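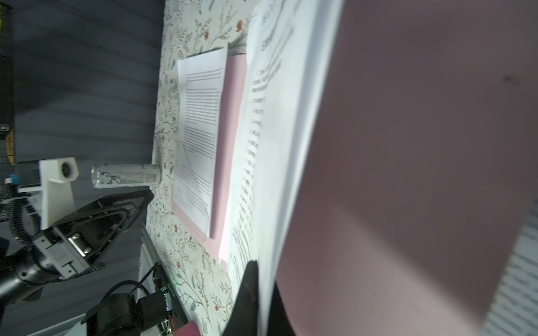 Thread: Stock parallel fingers vs. thin tips for paper?

limstead_wil
Hi all, Wilmer here. I've been going back and forth on fingers for our two-arm table and I'd love some opinions before I spend money. The job is paper in a folder with a metal clip: open the clip, get the sheets in or out, close it again. Rigid stuff is fine. Paper is making me crazy.

What we have now is the plain black parallel grippers, one on each arm, each with its own small wrist camera, plus a fixed camera looking down at the table. My cousin Octavio wants to swap both sides to the thin spring-steel tips Sisdale sells. I'd keep the stock ones on at least one arm – they're stiff, and the clip lever needs a real push.

The other thing is the cloth. We run on a floral cloth and I like it (some give under the fingers, so you can come down a hair too low and get away with it). Octavio says it's hiding our bad height calibration. Thoughts??

clipboard_flor
Keep the cloth! We ran bare tabletop for 300 tries and chipped the ends off a set of printed tips. Can you post the overhead view? It's hard to say anything about reach without seeing where the arms sit.

limstead_wil
Sure thing, Flor.

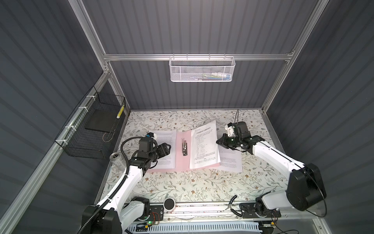 Fixed camera. Both arms on the front rail, folder open in the middle.

clipboard_flor
Oh nice, that's tidier than ours. OK so my first thought is that both arms come in from the front, so for anything along the spine you're reaching in from two sides at once and the wrists get close together. Thin tips would buy you some room there. I'm with Octavio on this one, sorry!

e_arango
Disagree, and I've had the thin ones on for 4 months. They're lovely for sliding under a single sheet and terrible for anything you have to push on. Ours bowed every time we leaned on a lever and then the wrist camera calibration was garbage, because the tip wasn't where the model thought it was. We went back to stock fingers with a strip of silicone on the inside faces. Cheap, ugly, stays on.

limstead_wil
Edith, that's the worry exactly. When I go through the wrist views, the moments I care about are the ones where one arm is down by the page and the other is on the lever. 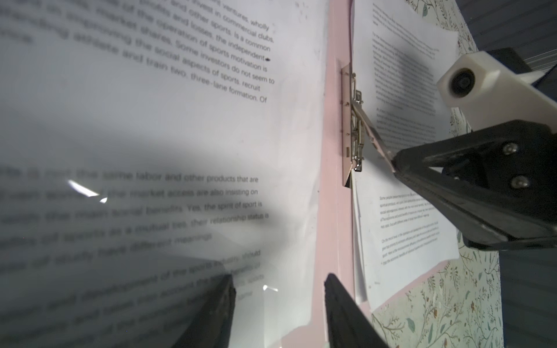

If the lever side flexes at that point I've got nothing to hold the clip with, and the page side is only useful if the clip stays put. So maybe mixed? Stock on the right, thin on the left. I know mixing means two sets of offsets and two spares bins, and Octavio has already complained about that over dinner.

octavio_a
I complained ONCE. And my point was that a policy trained with matching fingers may not like it when you change just one. You'd be recording new demos either way, so do both arms and be done.

e_arango
If he's recording new demos either way then mixed costs him the same. That's an argument for his plan, Octavio.

octavio_a
Hmm. Fine. Still don't like it.

marleny_b
Slightly off topic, but what about the wrist cameras? We had glare off glossy paper that wiped out whole lines of text and I ended up turning the exposure way down. Made more difference for us than any finger change. A Chuang diffuser over the lamp helped too, but the clips it comes with are junk.

limstead_wil
Marleny, yes, I get bright spots on the page too. I'd been leaving auto exposure on like a dope. Will lock it and try again before I touch the hardware.

clipboard_flor
Do one change at a time or you'll never know which one did it. And put the part number for the thin tips in here if you order, there are two lengths and the long ones hit our camera mount.

limstead_wil
It's the short ones, Sisdale 3713. Ordering a single pair for the left arm. Plan is 5 sheets, same folder, locked exposure, stock fingers first and then the mixed setup. Back in March I promised Octavio he could pick the next upgrade, so if mixed flops he gets his matching set.

octavio_a
Screenshotting this.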